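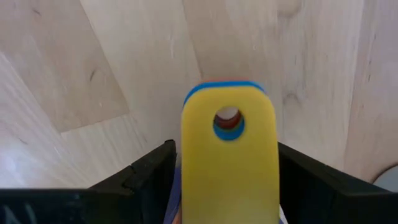 How to test a gripper on soft stacked parts

Whether a machine can tidy a bench yet depends mostly on what is on the bench. Rigid boxes are easy. Foam squashes, sticks to its neighbour and springs back. This test takes an afternoon and will tell you where your own set-up stands.

Use flat foam pieces of matching shape, each with a hole near one end, in different colours. With yellow over blue over red-orange you can tell at a glance whether the layers have slid. Work on bare, light-coloured wood so the edges stand out.

1. Stack the pieces by hand with the holes lined up.

2. Bring the fingers down either side of the long edges and close slowly until both touch. Stop there and save the width.

3. Close a further 2 mm and lift. If the lower pieces stay behind, go back to the saved width and start with the fingers lower.

4. Look through the hole. A thin crescent of another colour is fine. If you can't see the wood at all, the stack has shifted too far to go over a peg.

5. Set it down, open the fingers fully and repeat 19 times without straightening anything by hand.

We ran this on the Idisix arm in January and again after fitting the Viniveck fingers. Whole stacks are now dependable. Peeling off the top piece alone is not – the second layer comes with it often enough that we still do that job by hand. The same goes for folded dishcloths and sponges at home.

Wipe the finger pads between runs. Foam dust makes them slippery.

Updated October 2026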